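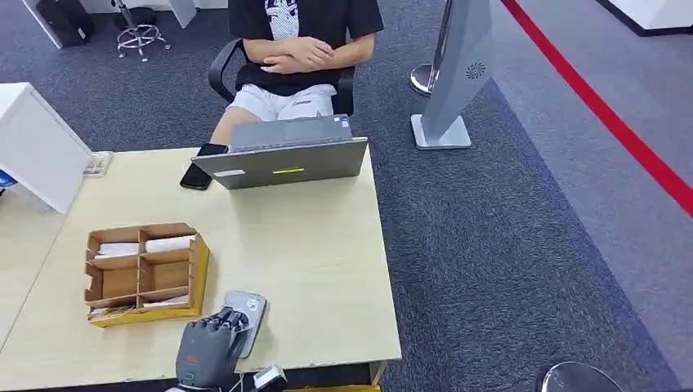

Figure 4.1 A working desk with a laptop, a phone and a cardboard organizer divided into compartments.

Contents Previous Next Glossary Index

Chapter 4
The Desk and What's Under It

I have to start with a confession. When I took my first office job at Galeo, I kept every piece of paper that landed on my desk, and I kept it in one pile. Ecaterina Husar, who sat across from me, could find anything in under a minute - I could find nothing at all, and I once spent a whole lunch hour hunting for a parking form that was under my own elbow!

So we'll begin with the desktop. Look back at Figure 4.1 and the little brown box with the yellow strip along its front. Folded papers lie flat in it or stand up against the dividers, and they take up very little of the desk. I love a box like that. You can make one in an evening out of a shipping carton, and if the sections come out the wrong size, you cut new ones. Before you do, sort your papers by when you'll next touch them (today, this month, who knows) and see how many sections you really want. Most of my students plan far too many.

Phones are harder. Mine used to live flat against my laptop, and every time I moved one I moved the other. Pick a spot for it and keep going back to that spot.

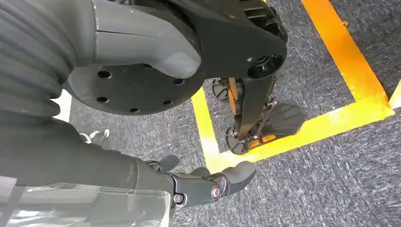 Then there's the floor, and I'd ask you to take it as seriously as the desktop. A low carpet is kind to your ears and pretty rough on chair wheels, and gray flecked carpet will swallow a dropped paper clip for weeks. Aurel Preda and I walked through the old Drutammont offices one November with a notebook and wrote down every loose thing we found on the carpet. We got to 194 before we quit, and we hadn't reached the copy room.

What finally helped over there was tape. Bright tape on carpet marks out a spot in a way people understand without a sign, and you can pull it up and try again when you change your mind, which you will.

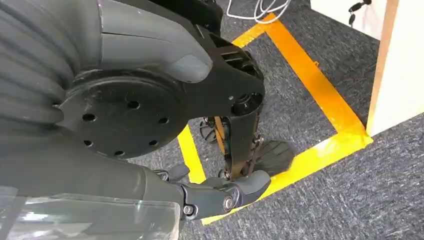
Photo: Zamani / Busta Workplace Collection

Yellow is my favorite for gray carpet, and I'd put it down in straight runs, pressing the corners well. Measure the thing you want to park first, then leave a hand's width all the way around it.

Before you read Section 4.1, clear one desk. Put everything from it on the floor beside you, chargers and all, and write down what goes back first. Keep the list - you'll need it for the floor plan in Section 4.3.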